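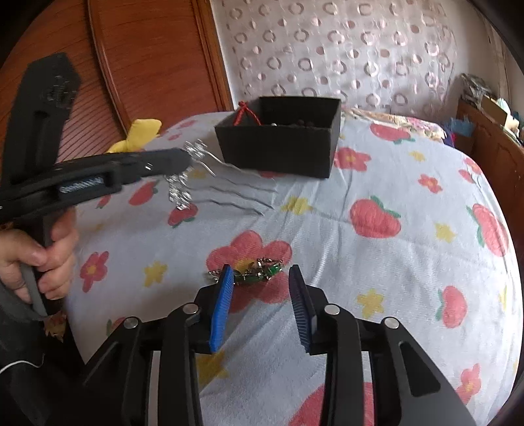 Figure 3. A tangle of silver-coloured chain with green stones, lying on a bedspread with large red flowers.

4. What the jewellery box remembers

I said in the last section that I'd come back to tangles, so I'd better do it now. When I began visiting people in Radham to talk about the things they'd inherited, I had a tidy plan. I would ask to see one piece, I would write down what it was and who it had come from, and we would go on to the next. I'd even ruled up a sheet with columns. The sheet lasted one visit. Inherited jewellery very rarely comes out of the box one piece at a time (Figure 3 will give you the idea), and once something knotted is on the bed, people start picking at it, and while they pick at it they talk.

I now think the picking was the best interview method I had, and I can't claim to have thought of it. My notes are full of it. One woman spent most of an afternoon on a knot of three fine chains and in that time told me about her mother's wedding, a quarrel over a sideboard, and a cousin who'd gone to sea and come back with a completely different surname. If I'd asked her straight out about family quarrels I'd have got a cup of tea and a polite no. With her eyes on the chain she could say what she liked and didn't have to look at me while she said it.

Laaksonen found much the same with mending. Paavo Laaksonen's work on darning circles was what got me started on all this, and he argues that small, fiddly handwork gives talk a rhythm, with pauses that don't feel rude. I agree with nearly all of it. Where I'd part company with him is over skill. His darners were good at darning and proud of it, whereas most of my lot were hopeless at untangling and said so, loudly! It didn't seem to matter. If anything the hopeless ones talked longer.

4.1 Who gets what

Of the 69 households I visited, very few had a will that mentioned jewellery by the piece. It was far more usual to find that things had been "promised", and a promise is a slippery sort of document. Sometimes two people had been promised the same brooch. Sometimes the person who'd done the promising had plainly forgotten and given it away in the meantime — I heard this told as a funny story and as a very bitter one, occasionally by two sisters about the same pair of earrings.

I had expected value to be at the bottom of the arguments. In 7 households it was, or at any rate money came up early and stayed up. Everywhere else people fought over what had been worn. A ring kept for best might go to anybody, but the everyday beads, the ones you could remember pulling at as a small child on somebody's lap, were the ones that caused the silences at Christmas. Several people told me they would happily have swapped the gold for the beads and had never dared to suggest it.

Costume jewellery muddies this further. The Ahonen family (they asked me to use the name, and to spell it properly) had a necklace that had been handed down with great ceremony since 1977. It was valued one November for the insurance and came back as paste. I asked whether that had changed anything. The eldest daughter said it had made it much easier to wear to the shops, and her brother said he wished they hadn't asked. Both of them still wanted it.

4.2 Boxes, tins and the drawer by the bed

A word about containers, which I neglected badly in my early visits and had to go back for. Proper jewellery boxes, with the little padded slots for rings, were often half empty. The real collection lived elsewhere: biscuit tins, a sponge bag, the toe of a sock. People moved things into the good box when they knew I was coming and then, about halfway through the second cup of tea, fetched the tin.

I've come to see the tin as a kind of waiting room. Things in it haven't been given to anyone yet, and they haven't been thrown out either. Broken clasps go in there, single earrings, chains that need somebody with better eyes. When I asked what would become of it all, the commonest answer was some version of "the girls can sort it out when I'm gone", even in families without any girls. I did wonder whether the state of the tin was a way of putting off the sharing out, as a knot can't easily be divided between two people. I put this to one gentleman and he told me I'd been to too many conferences.

He may have been right. All the same, the tin turned up often enough that I've given it a section to itself, and I take it up next alongside button jars, where the rules about children's hands are quite different.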